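Home | Data | Cards | Notes | Contact

# Prerurari Cloth Folding Set

Maintained by Mavis Schumacher
Card last revised 1 February 2024

## What this is

Prerurari is a collection of short recordings of one household chore: taking a rumpled rectangle of cloth and turning it into a smaller, flatter rectangle of cloth. Humanity has been at this for a very long time and still keeps a chair in the bedroom for the pieces that didn't get done.

There are 2850 episodes. Each runs up to 60 seconds, after which the cloth is declared the winner and the episode is kept anyway, labeled `unfinished`. Please don't filter these out and then write to me about how clean the data is.

## The cloth

Plain, blue, rectangular. I picked it over a patterned one after an early trial with gingham, where the annotators started lining up the checks and ignoring the corners. With a plain cloth you have only the edges, the hem and the shadows to go by, and a crease can look a lot like an edge when you are tired.

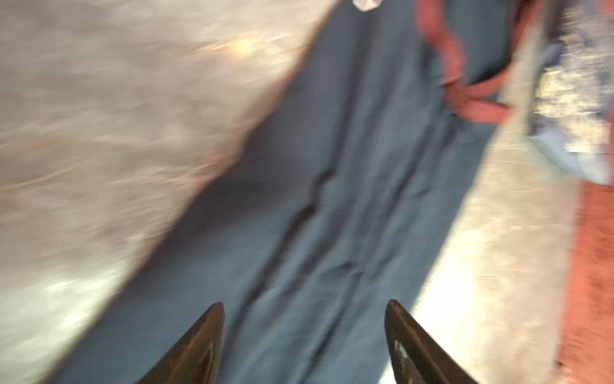
Creases are left in on purpose. The cloth is never ironed between episodes, and it gets a proper wash only when a batch is complete. Anyone who has folded the same dish towel twice knows it remembers where it bent last time. Later episodes in a batch therefore have a bit of help from the old fold lines, or a bit of sabotage, if the old fold was crooked. The `batch_position` field tells you how far along you are.

## Stages

Every episode is split by hand into the following stages. Not all of them have to appear, and `spread` may appear more often than anybody would like.

- `heap`: the cloth is lying wherever it landed
- `corner`: a first corner is found and picked up
- `stretch`: two corners are held apart and the edge between them is pulled straight
- `spread`: the cloth is laid down and smoothed
- `half`: first fold
- `quarter`: second fold
- `done` or `unfinished`: see above

The hard part is `corner`. Almost 60 percent of annotator disagreements come from there, mostly over whether a corner had been found or merely a bit of hem with ambitions. `stretch` is easier to call. If the top edge is taut, it counts, however badly the rest is hanging.
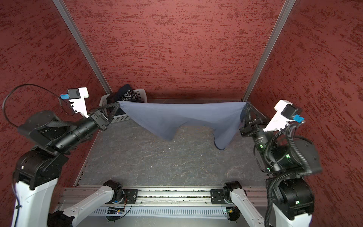 **Does a sagging lower edge make an episode a failure?**

Only the finished fold is scored. A lower edge can droop all it wants during `stretch`, and most of them do. What matters is how well the corners meet at the end.

## Scoring

Folds are scored from 1 to 7. A 7 could go on a shelf in front of guests. A 4 is what most of us do at home. A 1 is technically smaller than it used to be. The scores are one person's opinion (mine), and I was stricter in the morning.

## Known problems

- Batches from June have two different spellings of `quarter`. Both are in the schema now. I gave up.
- The Olteanu split has no `batch_position`.
- No towels, no shirts, no fitted sheets. Fitted sheets have been requested and the answer is still no.

## Related

- Aratora Sock Pairing Set
- Vitelden Table Wiping Notes
- Olteanu split: changes and corrections

7 comments | 60 shares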